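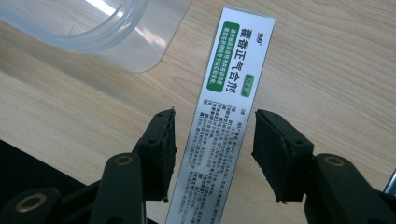
**Tama, 14 March 2020.** Trostix, the home storage firm, wants residents to believe that a clear plastic container will fix the family medicine cabinet. Its "See-Through Shelf" drive opened at the Putau community hall, with 200 households signed up to move their remedies out of drawers and onto the table for sorting.

Boxes of 藿香正气合剂, sold under the 999 brand, were among the items to be sorted. Packages like that carry line after line of small print, and the Trostix leaflet has little to say about reading any of it. It does say to throw the carton away "to save space." Where the dosage instructions are supposed to go after that is left to the customer.

The company claims a trial on Tanguy Street cut duplicate purchases in 13 homes. It has not released the receipts, and it would not say how long the trial ran or who picked the homes.

The starter set costs 530, lids extra. A second round is planned for November. Residents who already own a shoebox may want to wait for the numbers.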